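18 November 2024

Up at 5, no point lying there. Recount starts at eight and I dreamed about staples. Writing this in pieces, whenever I can sit.

## before work

Coffee, toast, burned the toast, ate it. Radio already had the Cliltier seat wrong, said "runoff." We don't have runoffs. It's a recount, margin is inside the line, so it's automatic, neither side had to ask for it. Must tell Mitra so she can call the station, I'm not calling them again after August.

Things to bring: reading glasses (both pairs), the blue binder, cardigan, lunch, phone charger, the good pens. Red only at the tables. No black or blue ink within reach of a ballot, I have said this to every board since I started and someone always has a pen behind their ear.

Forgot the lunch. Of course.

## 7:40, Rahimi Hall

Heat not on. Seal numbers on the transfer cases all match the log, thank God, read them out loud twice with both parties' watchers looking over my shoulder. One of them wanted to photograph the log. Fine, it's public. He photographed his thumb mostly.

Tables set up wrong again. They had them in rows like a classroom and I need a U so the watchers can walk the outside without leaning over anybody. Moved them with the high school kids we hired. Nice kids. One asked me if she could vote in the school board thing next year and I said how old are you and she said seventeen and a half. Told her to register now, they'll hold it till she turns eighteen. She didn't know that. She did it on her phone at the break!

Mitra Nikzad is running the intake table. She has the batch sheets in order by precinct, then by tabulator, then by time, and if she ever retires I'm going too.

## 10:15

Cliltier precincts done, first pass. 540 ballots in the smallest batch box, hand tally matched the machine on the first try. Whole room relaxed about an inch. Then Turkudico West and we were off by one. Off by one is worse than off by ten, with ten you know you've missed a stack.

Counted again. Off by one the other way. Stopped, made everybody stand up and drink water. Third time, swapped the teams, matched. Two ballots stuck together, the fold had caught. Wrote it in the incident log with the time and both teams initialed. Watcher for the challenger wanted it to mean something. It was a fold.

Note to self, ask about the fold. Grindutov printed these, and the score line runs right across the oval for the third candidate. I complained in August when we saw the proof and got told it was within tolerance. Whose tolerence. Put it in the letter.

## 12:30

Bought a sandwich from the gas station, egg salad, regretted by one o'clock.

Voter intent calls so far:

- oval not filled but name circled, counts, everybody agreed
- two ovals filled, one crossed out with "NO" next to it, counts for the other one
- checkmark the size of a dinner plate covering three names, does not count, long argument
- write in for "my brother Dale", no race for Dale, no
- coffee on it. You can see the mark under the coffee. Counts

The long argument was twenty minutes. The attorney for the incumbent read me the rule from his phone and left off the second half of the sentence. I had the binder. Read him the second half. He was polite after that, I'll give him credit.

I keep thinking about the envelope people, the ones from the cure list. 80 letters went out for missing or mismatched signatures and 25 came back fixed in time. The rest just didn't. Some of them will have thought it was junk mail. We used the plain window envelope again because the yellow ones were back ordered. A race this close and I'm thinking about envelopes. I want yellow ones in the budget for spring and I want them ordered in August, not when we need them.

## 3:00

Hit 3000 for the day. Slower than I'd planned. One team is fast and sloppy, one is slow and perfect, tomorrow I'm splitting them up and mixing.

Man came in off the street wanting to know if this was the blood drive. Sent him to the church. He stayed and watched for fifteen minutes first, asked good questions, what happens if it ties. It's by lot. He said like a coin? I said like a coin, or names out of a bowl, we used a bowl the one time, before me. He was delighted. Wish he'd come to the public test, the chairs were empty for that.

Radio station called Mitra back, they're going to fix it on the evening news. She said "recount" to them slowly, apparently, and spelled it.

Sealed everything at 5:10. New seals, numbers in the log, both watchers signed, deputy walked the cases out with us to the van and we followed it to the vault. Locked. Two keys, two people. I have one. It's in my sock drawer now and that's the last I'll say of it.

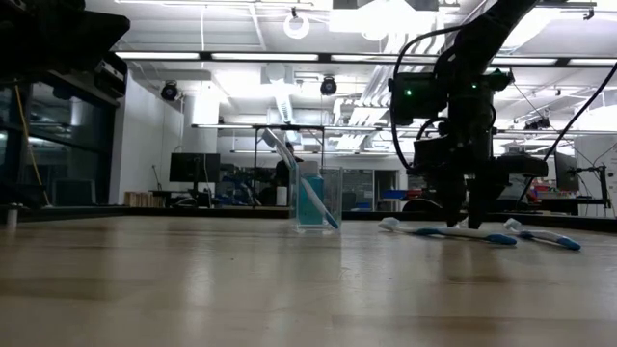 ## home, late

Feet. Soup from a can, standing up. Called my sister, talked about her roof the whole time and it was wonderful.

Tomorrow:

- Turkudico East first while people are fresh, it's the big one
- print more tally sheets, we're down to the last pack
- ask the hall about the heat, AGAIN
- letter to Grindutov re the score line, attach photos of the fold, attach the August email
- duplicate board needs a second reader, ask the girl's mother? She asked me at pickup if we needed anyone. Would need the oath and a party balance check
- red pens
- LUNCH, put it on top of the binder

Margin hasn't moved so far except one vote and then one vote back. Not writing down which way, I don't want to know until it's certified and I don't want it in here if anyone ever reads this. Board meets when the count is done, and if we lose a day to arguments they'll have to meet late and post a new notice, which needs a full day on the door. So post it tomorow just in case? Ask Mitra.

Set two alarms. Cardigan is still on the chair at the hall, will have to wear the ugly one.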